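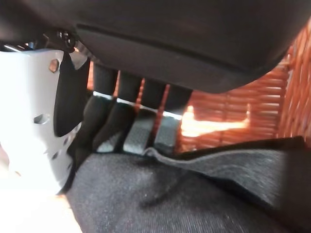 Fig. 1. Gripper finger and rubber pad from the wrist camera, grey fabric underneath.

Session 3: Looking after the gripper fingers

Right, this follows on from the session on homing and joint limits, so if you missed that one please get the notes from Ebuka Okonkwo before you touch anything. Today is fingers, pads and the wrist camera. It's the bit of the Tronmont arm that gets the most wear and the least attention, and it's where most of my own hours in the Urkthorpe workshop go.

Keep Fig. 1 handy as we go through. Two things in it to find for yourselves: the black pad running along the gripping edge of the finger, and the dark mount with the bolt head up at the top. Nearly everything below comes back to one or the other.

Before you start

Arm parked, e-stop in, air off if your cell has air. Put your name on the board by the door. I know it feels silly for a two-minute job but I still want the name on the board. Kjærgaard supply the pads we use, and they come in a flat packet with the backing film still on. Leave the film on until the last moment (I have stuck one to my own sleeve more than once).

The pads

Run a fingernail down the rubber from the mount end to the bottom. You're feeling for shiny patches, nicks, and any corner that has started to lift. A shiny patch wants a wipe with a lint-free cloth and a little isopropyl. A lifted corner means a new pad. Please don't glue it back down! Superglue goes hard, the hard spot marks soft goods, and then someone has to scrape it all off with a plastic blade, and that someone is usually me.

We change pads every 30 days in the teaching cell whether they look tired or not. Change both sides together. One new pad and one old pad will grip unevenly and the part twists as it lifts — a lovely fault to chase for a whole afternoon if you've forgotten who changed what.

Fabric is the hard case. Cloth sheds fluff, the fluff sits on the rubber, and the grip goes off so slowly that you don't notice. If your project involves anything woven or padded, look at the pads at the start of every run as well as at the end.

The mount bolts

Check these with the proper driver, never the ball-end key that lives in the drawer. Nip up, don't heave. I put a paint-pen line across each bolt head onto the mount, so a bolt that has crept shows up as a broken line. If you find one that has moved, write it in the log before you tighten it. Last January we had the same bolt creeping over and over and only spotted the pattern from Sherif El Ouafi's entries. He'd put the time of day next to each one, bless him. It was always after the long warm-up routine, and a new bolt with fresh threadlock sorted it.

The holes in the finger collect dust too. A soft brush does it. No compressed air near the camera, please.

The wrist camera

Lens cloth only, and check the bracket for wobble while you're there. Then take a test picture and look at it properly, on the big screen. You want to see the finger clearly enough to judge the pad edge. Look at the light as well. In Fig. 1 the bottom left corner has gone nearly pure white, and there's no detail left to recover in a patch like that, whatever you do to the file afterwards. If yours does the same, try the blind or turn the cell lamp before you go anywhere near the exposure settings. The top of the same picture is mostly black fabric, so the camera is coping with both extremes at once. Automatic exposure will always let something go.

Closing check

Jog the fingers open and shut 12 times at slow speed with nothing between them. Listen. A tick on closing is normally dirt in the slide, and a squeak is normally a pad rubbing its neighbour. Then try the foam block, then your real part.

Log sheet goes in the green Westetti folder, page 258 onwards for this term. Pad packet number, which side, bolt marks OK or not, your initials.

For next time

Bring your log entries and one test picture from your own cell, printed, with the pad edge marked in pen. We'll swap them round and see whether we agree on which pads need changing. Also read the section on slide lubrication, it's short.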